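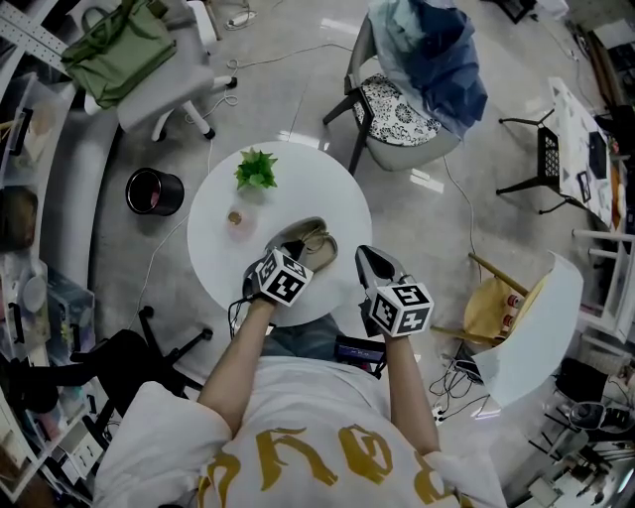 The round table in the project room, with the small plant and the glass. The long table is along the wall.

Where Do Things Go? A Study of One Shared Room
November
By Heather Tosh

For our course project, my group studied how students use the furniture in one shared room. We wanted to know why some places collect many objects and other places stay almost free. We gave our plan the name Flustevia.

The floor of the room measures 25 square meters. We made a drawing of it and marked each object that was left on a table, a chair or the floor. We did this in the morning and again in the evening, for 9 days. In total we wrote down 874 marks.

The chairs gave us the biggest surprise. I expected that people would mostly sit on them, but many chairs work as shelves. In the photo, the white office chair holds an olive-green tote bag, and the chair with the floral cushion has a blue and white garment over its back. Even the wooden chair with the round seat has two small bottles with red caps on it. When we asked the students, 70 percent of them said they put a bag on a chair if they do not see a hook.

The second problem is the cables. White power cables lie in a tangle on the gray floor, and the power strip is on the floor too, below the wooden chair. Moving a chair near it needs some attention.

The round table is the favorite place for small work. It has no corners, so people share it easily, but it fills quickly. We think the plant should move to the long table by the wall.

We suggest three changes: hooks near the door, a cable cover along the floor, and one low shelf for bags. We did not have time to test the shelf. The hooks will be tried first, and the next group can use our drawing.

Related reports
Pundateck: Labels for a Small Tool Library
Light and Noise in the MacRitchie Reading Room
Avia: A Folding Desk for Two Students

Comments (3)

Marta: Did you count coats and bags separately?

Heather Tosh: Yes, they have different colors on the drawing.

Owen: Please put the hooks low enough for short people too.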